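Home | Notebook | Bikes | Parts wanted | Contact
Search this site Go
Print this page | E-mail this page

21/12/2019

Mullach twin, carbs again. Third go at the left one.

Came in with the same complaint as before. Starts fine, pulls fine, then hangs at high revs when you shut the throttle and takes its sweet time coming down. Owner had already turned the idle screw out trying to fix it, so now it dies at lights too. Put the screw back where it was in my April notes before touching anything else.

Air leak was first guess. Sprayed around both intake boots with it running - right side nothing, left side the revs moved, but only when I hit the bottom edge. Easy to miss, you have to get the straw right in under there. Boot looks good from the top. Took it off and there's a crack along the bottom where the clamp sits, goes most of the way thru. Somebody has had that clamp way too tight. Might have been me.

No new boot on the shelf. Botha lists one but the drawing shows the older flange with the bolt holes closer together, so don't order it, whatever the website says. Jundevside has the right one, ships after the holidays. Ordered two. Meantime cleaned up the old one and put sealer in the crack so I could at least get on with the rest. NOT a repair. Tag is on the handlebar, bike does not leave like this.

While the left carb was off:

- Pilot jet clear, held it up to the light. Blew it out anyway.
- Main jet is stamped 87. Right side is not! Right side has no stamp I can read and the hole looks bigger. No idea how long it's been like that. Need to find a matching pair before spring.
- Float height good on the left. Right I didn't open any further, bowl gasket is the last one.
- Slide has a polished stripe down one side. Ran a fingernail over it, can't feel an edge. Leave it.
- Choke plunger sticky, cleaned, one drop of oil.

Bowl screws are chewed up. Whoever did them last used the wrong driver, the heads are nearly round. Got all of them out with the impact driver and light taps. Replace with socket heads, there's a bag in the drawer under the drill press, left side.

Put it back together, gauges on. Way out of balance, as you'd expect with the cables how they were. Left cable had no slack at all at full lock, so part of the hanging revs could be that. Rerouted it behind the headstock the way the Pluvthorpe manual shows, under the wiring and not over. Now turns lock to lock with no change in idle. Check this on the other Mullach as well, I bet it's the same.

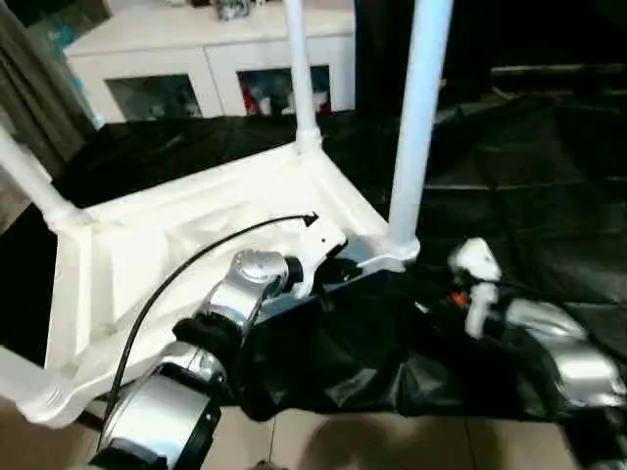
Balanced the two at idle and again a bit above. Idle set at 1000, warm, fan blowing on it. Steady. Blip it and it comes back down right away, no hang. But sealer in the boot, so don't trust any of that till the new one is on. Do the balance over again then, from scratch.

Fuel - drained what was in the tank, smelled like varnish. Old jug is marked, don't put it in the mower. Tank has some rust up by the filler neck, bottom looks clean with the flashlight. Inline filter went on, the small clear one. Big one touches the cylinder fins.

Rear wheel play is still there. Side to side, felt at the rim. Haven't looked yet, bearings probly. Chain has one tight spot too, and the adjuster marks don't agree left to right, so measure from the swingarm pivot and forget the marks.

Owed so far: 58 for parts incl. the boots, filter, screws. Labor not written up yet, I keep losing the sheet. Put it on the clipboard with the key.

To do next time in:
new boot, left (do the right too, it's the same age)
jets, matched pair
rebalance
rear bearings - look before ordering
put the vacuum gauges back in their BOX, one hose is already kinked from hanging off the vise

Compression gauge adaptor missing again. If you have it in your truck please bring it back, I want a reading on both sides before I spend any more time on these carbs.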